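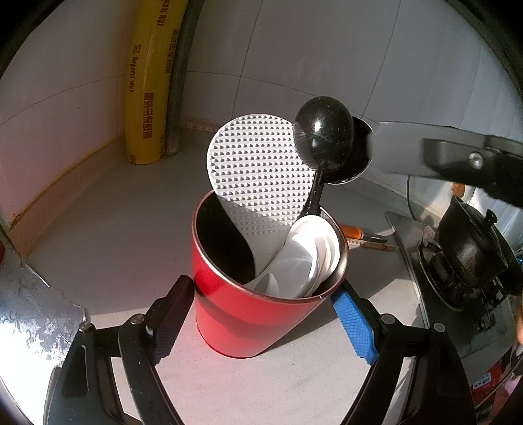

Holder grasp, Naidu kitchen set, both pads in contact. Left pad dark, right pad blue ridged.

Wednesday, August. Grasp width and contact labels

Picked up where I left off with the contact labeler. The utensil holder clips from the Naidu set are still the worst group in the validation split, and I wanted to know whether the problem is in the width signal, the pose track or the labeler itself. Answer so far: mostly the labeler, some of the pose track.

Background for whoever reads this later. The labeler marks the first step where the jaws have closed on something. It looks at jaw width over time, finds where the closing speed drops off, and calls that contact. The planner then trims each clip into approach, hold and release. If contact is called too early, the policy learns to start lifting while the jaws are still moving in. If it's called late we lose the useful part of the approach. Early is worse.

On the holder clips it was calling contact early in a lot of cases. I plotted width against time for 17 of them and went through the plots by hand. People close partway, pause to line up, then close the rest of the way. The pause looks like contact to a speed threshold. Tall things with stuff sticking out of the top seem to bring this out more than cups do. With the rice paddle leaning left and the ladle standing up behind it, you want to be sure the jaws are going to the body of the holder and won't catch a handle.

Change 1: a speed drop now only counts as contact if the width doesn't shrink again by more than a small margin inside the next 400 ms. Simple look-ahead. Fine offline, no good for live use, but the labeler only runs offline. Kept the old check behind a flag so the Tundby numbers can be reproduced.

Reran the same clips. The pause cases are fixed except two. In one of those the operator waited longer than the window. In the other the width trace has a gap and the interpolation draws a flat line straight through it, so it looks like a steady hold. The gap should have been flagged upstream. Opened a ticket against the Ekevville loader to pass the gap mask through instead of filling it silently. Until that lands, the labeler refuses any clip with a fill longer than 10 samples inside the approach.

Perception side

The segmenter is less happy with this object than I expected. The body of the holder comes out clean. The bright streak down the front splits the mask on some clips, so I get a left piece and a right piece with a thin strip of nothing between them. Closing the mask fixes the strip but also glues the white spoons onto the wall tiles behind them, because there isn't much contrast between the two. Tried three kernel sizes and didn't like any of them.

What I did instead was run the closing on the body mask only and leave the contents as a separate class. The planner doesn't need a good outline for the spoons. It needs a keep-out height above the rim, and the top of the contents mask gives that even when the sides are ragged. The ladle knob is the highest confident point on most clips and it segments well, black on pale tile.

Width check against the fitted body: with both pads touching, the jaw opening should match the fitted diameter. It came out consistently small on the fitted side. Spent too long on this. The fit was using the pinhole model on pixels that had not been undistorted, and you can see how much the tile lines bend with this lens. The undistort step was being skipped when the crop was requested before the remap. Order of two calls. Swapped them, added a test that feeds in a straight grid and checks that it stays straight after the crop.

After the swap the fit and the jaw width agree well enough that I'm going to use the difference as a sanity check on contact. If the labeler says contact and the two disagree by a lot, the clip goes to manual review.

Pose track

The drift shows up when the camera is close to the wall and the view is mostly plain tile and pale counter. Few features, and the ones it does find along the grout repeat, so the matcher slides over by a tile. The kettle and the printing on the wrap roll in the corner are good anchors when they're in view. The jaws themselves are a problem. They sit in the same place in the image the whole time, and the screw heads get picked up as features that never move, which pulls the estimate toward standing still.

There is a static mask for the jaws in the config, but it was drawn for the fully open position. When the jaws come in, the pads leave the mask. I replaced it with a mask that takes the jaw width as input and interpolates between open and closed outlines. Reran tracking on the worst clip. The one-tile jump is gone. Some slow drift left toward the end, which loop closure would probably take care of if it were switched on for short clips. It isn't, because Pririer skips it under 185 frames. That limit is hard-coded. Want to make it a setting but haven't looked at what else depends on it.

Runtime with the new mask is slightly up. Not worth caring about.

Planner

Only a small thing. The approach planner treated everything in the object mask as graspable, so with the contents included it sometimes proposed a grasp up on the paddle. Now it takes the body class only, and the contents class goes in as an obstacle with a bit of padding. Proposals all land on the body now. Some are too low and would put the jaws into the counter. There is a counter plane in the collision world, but its height was still the one from the Tundby bench. Set it from the fitted plane per clip.

Open
- loader gap mask (ticket is in)
- look-ahead window: try making it depend on clip closing speed
- loop closure limit, find out why it's there
- rerun full validation overnight with labeler change, crop fix and new jaw mask. Run them separately too, or we won't know which one did what
- old contact labels are still cached on the shared drive, so clear the cache before comparing anything
- sink or appliance edge on the left: segmenter calls it object on a few clips, not looked at yet

Overnight job started 6:40 pm. Config is in the usual folder, suffix jawmask.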